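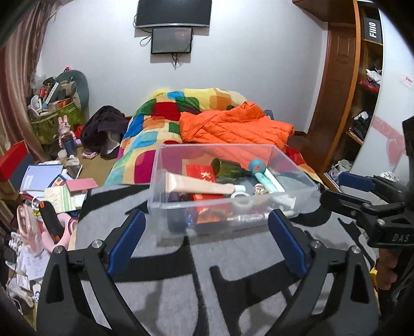 Left gripper open in front of the box, right one coming in from the side.

Clear plastic box: policy goes for things through the wall instead of over the rim

Wenceslao Quezada
Posted Tuesday, Perception and Planning board, Grerkerville Robot Builders

Hi all! I've been having a great time with two-handed pick and place from hand-held gripper demos, and I've hit a problem I can't get past by turning knobs.

The task is small stuff in and out of a transparent storage box: tubes, rolls of tape, a little glass bottle, a red tea box, that kind of thing. I have 112 episodes. I track the gripper poses with Zoto, clean up and cut the episodes in Livik, and train with the stock Medrano config (wrist images from both sides plus gripper width, action chunks out). No depth, no object detector.

Playback of the recorded trajectories on the arms is lovely. The trained policy is lovely too when the item is near the middle of the box. But when something lies close to the front wall, where you can see it perfectly well through the plastic, the arm heads straight for it at the height it sees it and bumps the wall. It has no idea there's a rim. In my last set of rollouts it did this 11 times, always with items near a wall.

The second thing may or may not be related. When one hand has an item and the other is coming in, the free hand sometimes starts closing early, as if it's reacting to where the first hand used to be. 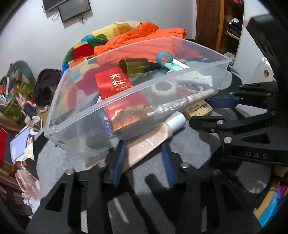
The early closing is worst on the slim tubes, where there's very little width to be wrong about. On the fat roll of masking tape I hardly notice it.

Things I've tried so far:

More training steps. Made the near-wall reaches more confident, sadly.
Bigger image crop. Helped a tiny bit, or I wanted it to.
Color jitter. No change.
Shorter action chunks. Fewer bumps but the motion gets twitchy and I miss the smoothness.

My depth tests on the side were hopeless, by the way. The clear wall comes back as holes, or as whatever is behind it, and the quilt shows up as if the box weren't there. I'd love to stay with plain color images if I can. Is there a way to teach it the rim, or do I need to bring in a planner that knows where the box is?

tallowbench
Accepted answer

Oh, I love this problem! You've got two bugs, and I think both are fixable without giving up the color-only setup.

Start with the timing one, it's quick. Zoto stamps poses when they're computed and Livik stamps images when they're written to disk. If you have both grippers on one recorder, the second stream can sit well behind the first. On mine the gap was 200 ms, which is plenty of time for a hand to move somewhere else. Open an episode in Livik, scrub to a moment when a finger pad touches something, and compare the image with the width curve. Do that for each side separately, because the offsets don't match. Then set a per-stream offset and re-export. Please do this before you touch the model, or you'll be training around the error.

For the wall, look at where your episodes start. I bet most of them begin with the gripper already up over the box. So the policy has hardly seen a low approach, and when it drifts low it does the natural thing and goes toward the item. Record more demos that start low and outside the box, with the item near the wall, and exaggerate the move: up, clearly over the rim, down. Keep the pause at the top short. If you linger there the policy learns to linger too (ask me how I know).

Also record recoveries. Put the pads near the outside of the wall, then back off and go over. Cut the bad part out in Livik so you keep the backing off and leave out the approach to the wall.

Last thing, check that your crop keeps the rim. That bright line along the top edge is the best hint you've got with clear plastic, and the Medrano resize blurs it away at the default setting. I went up one size and trained a bit slower and it was so worth it.

nils_on_rails

Use a planner. Fit a box model once, at the start of the episode, from the four top corners. Mark the walls as keep-out and let the policy's target pass through a filter that lifts the path when it would cross one. You don't need depth for that, only the corners and a calibrated camera. I wouldn't trust a learned policy near any wall I cared about.

It does get annoying if the box slides on a soft surface. Mine did, and then the keep-out is in the wrong place.

pearl.wick

Had the same thing with a drinking glass. I stuck tape on the rim and it went away. Probably cheating, but good for finding out if it's a seeing problem or a data problem.

Wenceslao Quezada
Reply to tallowbench

You were right about the clocks! The right side was lagging and the left was fine. I re-exported all 112 with the offset, retrained overnight, and the early closing is gone on everything except the lip balm sort of tube, which I can live with for now.

Recording low starts this week. I checked the old episodes and nearly all of them do begin above the rim, so that fits. I'll try the tape trick on one wall first, and if the box starts wandering on the blanket I'll put something under it before I try the keep-out filter. Does the filter run before or after chunk smoothing, nils?

nils_on_rails

After. Otherwise the smoothing pulls the path back down into the wall.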